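Suche Suchbegriff eingeben Suchen

Die blaue Schüssel bleibt. Der Rest vielleicht nicht

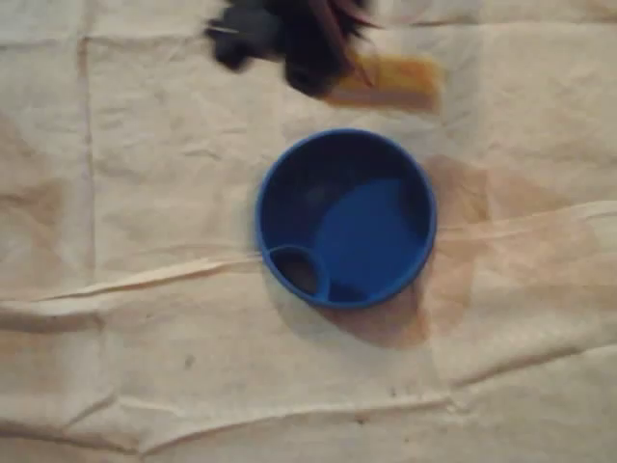
Zuletzt geändert: Donnerstag, 19:02 Uhr

So, schnell noch vor dem Abendessen. Die Küchenschublade unter dem Herd ist jetzt leer, die daneben halb. Mehr hab ich nicht geschafft. Wollte eigentlich bis Dezember die ganze Küche durchhaben, naja.

Angefangen hat es mit Lise. Lise McIntyre hat mir am Telefon erzählt, dass sie alles, aber wirklich alles, auf ein Laken legt, bevor etwas zurück in den Schrank darf. Also Tisch abgeräumt, was Helles drübergelegt, zerknittert natürlich, gebügelt wird hier nicht. Und dann Stück für Stück.

Blaue Schüssel zuerst. Rund, Plastik, königsblau, dicker Rand. Die hab ich noch aus der Wohnung in Zasau, da stand sie immer neben der Spüle. Teig, Salat, Kartoffelschalen, einmal Fußbad. Hat nie gemuckt. Kazimiera findet sie hässlich und hat mir zum Einzug eine aus Keramik geschenkt, sehr schön, sehr schwer, steht oben auf dem Schrank und wird zweimal im Jahr runtergeholt. Die blaue ist jeden Tag dran. Also: bleibt, keine Diskussion.

Dann der Kleinkram. Ohje.

Messlöffel. Ich hatte welche von drei verschiedenen Sätzen und kein einziger Satz war komplett. Hab jetzt einen vollständigen zusammengewürfelt, verschiedene Farben, egal. Die doppelten in eine Tüte für Urszula, die backt mit den Kindern und da verschwindet dauernd was im Sandkasten.

Schwämme. Warum kaufe ich Schwämme auf Vorrat?? Ganz hinten lag noch eine angebrochene Packung, darunter noch eine, die hatte ich komplett vergessen. Die harten Dinger gleich weg, der Rest kommt unter die Spüle und ich kaufe bis zum Frühling keine mehr. Notiz an mich selbst.

Deckel ohne Dose, Dosen ohne Deckel. Der Klassiker. Regel ab sofort: was keinen Partner hat, geht. Bei einer großen Dose hab ich geschummelt, da sind jetzt die Ausstechformen drin. Braucht ja keinen Deckel dafür.

Knoblauchpresse: zwei. Eine klemmt. Ratet, welche ich jahrelang benutzt habe.

Was ich noch nicht entschieden hab:
- die Velel-Reibe, 19 Euro damals, reibt super, lässt sich aber kaum sauberkriegen
- Omas Nudelholz (bleibt wahrscheinlich doch)
- der Eierschneider, ein Draht fehlt
- Korken. Einfach Korken. Wozu

Für die Schubladen wollte ich erst so Einsätze kaufen, 139 Euro für zwei Stück, hab dann kurz gelacht und Schuhkartons zugeschnitten. Halten erstmal. Sehen nicht schick aus, aber die Schublade ist ja meistens zu. Mit Klebeband an den Ecken, sonst rutschen sie beim Aufziehen nach hinten.

Achso und auswischen nicht vergessen, bevor man wieder einräumt! Ich hatte schon die Hälfte drin und durfte alles wieder rausholen. Krümel in jeder Ecke, und irgendwas Klebriges, vermutlich Honig. Warmes Wasser mit Spüli hat gereicht, trocknen lassen, fertig.

Bożena hat nach den Gläsern aus dem letzten Beitrag gefragt: ja, die sind noch zu haben, mir schreiben. Abholen geht abends ab 19 Uhr, verschicken mag ich sie nich.

Nächstes Mal dann Gewürze. Da graut mir jetzt schon, ich hab glaub ich drei mal Kümmel. So, die Nudeln kochen über, bis dann

2 Kommentare · 19 mal geteilt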